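Household Packing and Reuse Project -- Progress Report
Prepared by Chiamaka Bako for Denise Whiteley, Gallardo Fund
25/07/2023

Period covered: second quarter of the grant

1. Where we are

The sorting room at Hisberg has been in use for the whole of this period. The work is the same as in the original plan: households that are moving or clearing out bring us small goods, we sort and pack them, and they go on to the reuse shop at Urkimberg or to recycling. We packed 1178 bags in the quarter. Most held kitchen things, cables and chargers, books, or children's clothes. Furniture still goes straight to the shop and is not counted here.

Jairo Castaño runs the sorting room day to day. Vicente Medina handles collections and the van. Jurgita Laur joined us partway through the quarter to look after the shop end, and the backlog she took over has been cleared.

2. Change from boxes to paper bags

In the first report we said that we were having trouble with boxes. They came in too many sizes, they would not stack on the shop's shelving, and people filled the big ones until they could not be lifted. We have now moved almost everything to open-top brown paper bags with a flat bottom. They fold away when not needed, and the shop can stand them in a row and see what is in each one from above.

The bags are opened out on a white tabletop before anything goes in. Jairo asks packers to push the bottom flat by hand first. A bag that has been opened in a hurry leans over once there is weight on one side, and then it has to be emptied and started again. The paper creases and crumples with handling, which does not matter for our purposes. We reuse a bag if the bottom is sound and throw it in with the paper recycling if it is not.

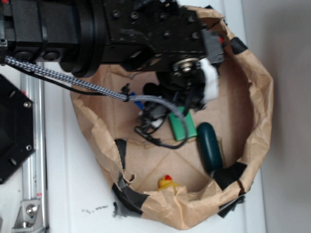
Cables have been the slowest category by a good margin. They arrive tangled together, often with the plugs of one thing caught in the loops of another, and a packer can lose a good part of a shift on a single delivery. We tried sorting them by connector type at the table and gave it up after two weeks. What we do now is put them all in a bag as they come, write "cables" on the outside, and pass the bag to Jurgita, who has a tester and a set of hooks at the shop. Pairs that clearly belong together are held with a cable tie. Anything with damaged insulation goes to recycling.

Glass and crockery still go in boxes. The bags are not strong enough for them and we do not plan to change this.

3. Spending

Spending is within budget. The bags cost less than the boxes did, even allowing for the ones that tear, and we have moved the difference to van fuel, as agreed with Denise by phone. We bought 35 plastic crates from Fistau for moving filled bags between Hisberg and the shop. Each crate takes up to 50 pounds. The receipts are in the folder sent with this report.

4. Problems

Damp was an issue on collection days. Bags left by the loading door softened at the base, and some split on the way to the van. Vicente has put down pallets there and filled bags are now kept off the floor.

Labeling is uneven. Some packers write on the front of the bag, some on the fold at the top -- and the fold is where it gets torn. We will print a short sheet for the wall.

5. Next period

We will keep the same opening hours at Hisberg. Jurgita would like a second shelf unit for cables and small electrical goods, and a quote will follow separately. We also need to decide before November whether the sorting room stays open through the winter, as the heating there is not included in the rent. We would like to talk that over with you before the next payment is made.

Chiamaka Bako

Related items
First quarter progress report
Sorting room hours and directions, Hisberg
What we can and cannot accept
Urkimberg reuse shop: shelf plan
Crate order, Fistau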